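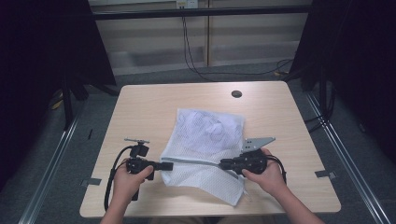
Wäschenetz mit grauem Reißverschluss auf einem Tisch

Kinderseiten des Instituts Strazds
Themenreihe: Was steckt im Essen?
Stand: 21. Juli 2022

Warum werden Kartoffeln grün?

Kartoffeln gehören in vielen Familien zu den Lebensmitteln, die fast immer im Haus sind. Manche Knollen bekommen nach einiger Zeit grüne Stellen oder kleine Triebe. Das Institut Strazds erklärt auf dieser Seite, wie es dazu kommt und weshalb grüne Kartoffeln nicht gegessen werden sollen.

Eine Knolle ist keine Wurzel

Die Kartoffelpflanze bildet unter der Erde verdickte Teile ihres Stängels. Diese Verdickungen heißen Knollen. In ihnen lagert die Pflanze Stärke ein, von der sie im nächsten Jahr neue Triebe bilden kann. Solange die Knolle im dunklen Boden liegt, bleibt sie je nach Sorte gelb, braun, rötlich oder bläulich.

Fällt Licht auf die Knolle, verhält sie sich wie andere Stängelteile auch: Sie bildet grünen Farbstoff. Dieser Farbstoff heißt Chlorophyll und kommt ebenso in Gras, Spinat und Salat vor. Er ist ungefährlich.

Woher kommt dann das Gift?

Zusammen mit dem grünen Farbstoff bildet die Knolle im Licht häufig auch mehr von einem anderen Stoff, dem Solanin. Solanin kann man nicht sehen. Es schützt die Pflanze vor Tieren und Pilzen, die sie angreifen. Fachleute zählen es zu den Glykoalkaloiden. Eine kleine Menge davon ist in jeder Kartoffel enthalten, vor allem in der Schale und direkt darunter. Diese kleine Menge schadet gesunden Menschen normalerweise nicht.

Besonders viel Solanin befindet sich in den Keimen, in den „Augen“, aus denen die Keime wachsen, und in grünen Stellen. Auch Knollen mit Druckstellen oder Schnitten können mehr davon bilden. In den Blättern und in den grünen Beeren der Kartoffelpflanze ist ebenfalls viel Solanin enthalten. Die Beeren sehen kleinen Tomaten ähnlich und dürfen auf keinen Fall gegessen werden.

Was geschieht im Körper?

Wer zu viel Solanin zu sich nimmt, kann Bauchschmerzen, Übelkeit, Erbrechen oder Durchfall bekommen. Auch Kopfschmerzen sind möglich. Kinder wiegen weniger als Erwachsene, deshalb kann bei ihnen schon eine kleinere Menge Beschwerden auslösen. Schwere Vergiftungen sind selten.

Eine Kartoffel mit viel Solanin schmeckt oft bitter oder kratzt im Hals. Wenn dir das auffällt, iss nicht weiter und sage einem Erwachsenen Bescheid. Bei Beschwerden hilft eine Ärztin, ein Arzt oder der Giftnotruf weiter.

Hilft Kochen?

Viele Krankheitserreger sterben beim Kochen ab. Solanin ist jedoch kein Lebewesen, und die Hitze in einem Kochtopf zerstört es kaum. Ein Teil des Solanins geht allerdings in das Kochwasser über. Das Kochwasser von Kartoffeln soll daher weggegossen werden.

Der Versuch aus Rarkudari

Im April haben 27 Kinder der Grundschule Rarkudari am Schulprojekt „Trollis“ teilgenommen. Sie erhielten 56 Kartoffeln der Sorte Ridico. Die eine Hälfte kam in eine geschlossene Kiste, die andere auf eine helle Fensterbank. Nach 6 Tagen verglichen die Kinder beide Gruppen und hielten die Farbe der Schale in einer Tabelle fest. Auf der Fensterbank waren die ersten grünlichen Flecken zu erkennen, in der Kiste noch keine. Die Kartoffeln wurden nach dem Versuch nicht gegessen.

So wird richtig gelagert

Kartoffeln werden dunkel, kühl und trocken aufbewahrt. Geeignet sind ein Keller oder eine Vorratskammer.
Durchsichtige Plastikbeutel sind kein guter Aufbewahrungsort.
Kleine grüne Stellen und einzelne Keime werden von einem Erwachsenen großzügig herausgeschnitten.
Stark grüne, stark gekeimte oder bitter schmeckende Kartoffeln kommen in den Abfall.
Kleine Kinder sollen Kartoffeln nur ohne Schale essen.

Wörter zum Nachschlagen

Chlorophyll: grüner Farbstoff, mit dem Pflanzen das Sonnenlicht nutzen
Keim: junger Trieb, der aus der Knolle wächst
Knolle: verdickter Pflanzenteil, in dem Nährstoffe gespeichert werden
Solanin: natürlicher Giftstoff in Kartoffeln und anderen Nachtschattengewächsen

Zum Weiterlesen auf den Kinderseiten: Warum schimmelt Brot? | Was bedeutet das Mindesthaltbarkeitsdatum? | Rohe Bohnen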